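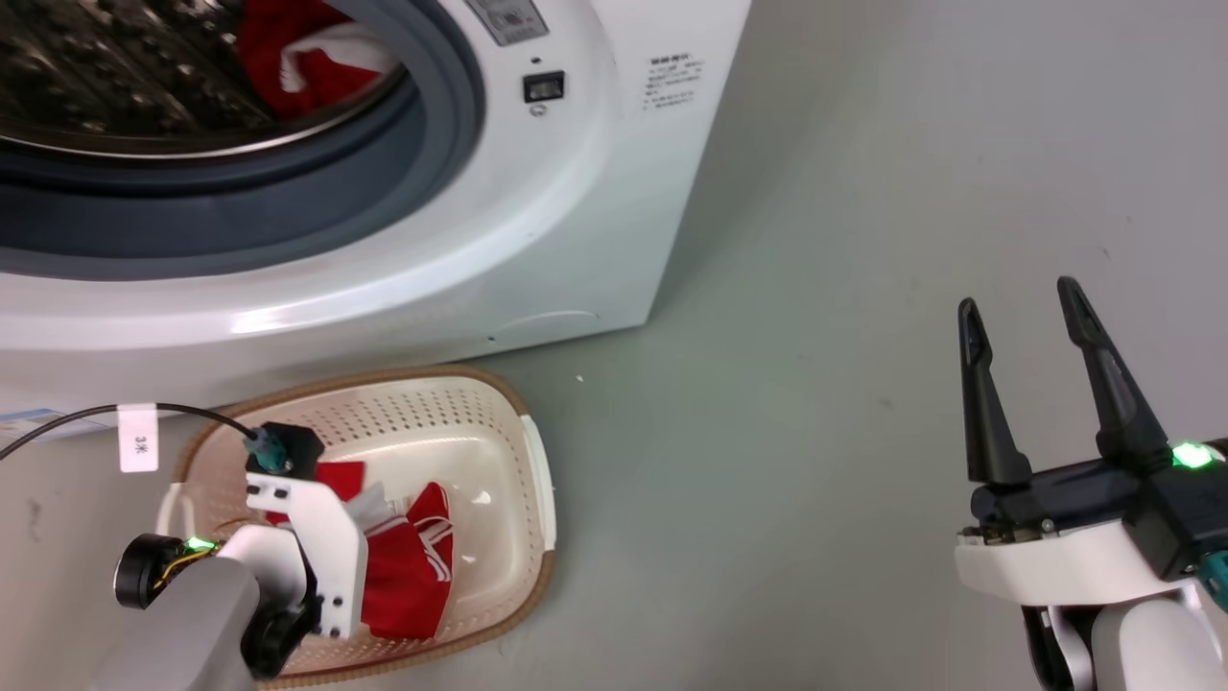
4.3 Teaching the basket-to-drum transfer

Carry out this section after both arms have passed the homing check in 4.2. The pick position assumes a front-loading washer with the door open.

1. Set the basket on the floor in front of the washer, 40 mm clear of the cabinet.
2. Place one garment in the middle of the basket.
3. Select Teach in the Ondovel panel and limit arm speed to 2.
4. Lower the left gripper onto the fabric. Stop when the fingers touch the cloth, then close.
5. Raise the gripper 130 mm and store the point as PICK_L.
6. Move through the door opening, release, and store DROP_L.
7. Repeat steps 4 to 6 with the right arm, using PICK_R and DROP_R.

Note: The sensor cable must have enough slack to reach DROP_L. Tie it to the Flandex clip, never to the gripper plates.

Caution: Keep fingers off the rubber door gasket. Contact there can tear the gasket or bend a finger.

Caution: Unplug the washer while teaching points.

If the gripper closes on the basket rim, delete the point and start again from step 4.

Revised August 19, 2024, K. Hayes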